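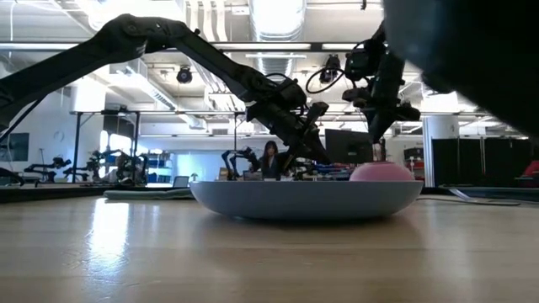
Fruit bowls on shared tables: yes or no?

Posted in Desks, Tables & Surfaces

piler_upper
We've got one wide shallow bowl on the big wooden table at work and it has become a matter of principle. I say a bowl that shape is for one thing at a time. My colleagues say it is for keys, post, a banana and somebody's lanyard. Opinions?

Jidach
One thing at a time isn't a bowl, it's a plinth. Put the keys in it.

Assefa628
Disagree with Jidach, as is traditional. Shallow bowls look dreadful full. Everything slides to the middle and you end up with a small heap of receipts. Ours is pale blue-grey and gets one object, changed on Monday. Last week it was a lemon. There were complaints about the lemon.

stendance
What sort of complaints can you have about a lemon?

Assefa628
That it was going off. It was.

Jidach
So your system is a compost bin with better lighting.

old_trivet
Can I ask about the table instead? If it's a pale wood, put felt pads under the bowl. I didn't, and have 2 rings to show for it. Sanding them out took the finish off and now there's a patch that looks like a map of Wales.

piler_upper
No pads at present. The bowl gets shoved along whenever anyone wants elbow room, so pads it is. Do the stick-on ones last?

old_trivet
Until the first time you wash it — then you find them in the plughole. Cork is better. Cut it yourself.

stendance
Cork sheds. Felt, and wipe the bowl with a cloth like a civilised person.

Jidach
Still keys, for what it's worth.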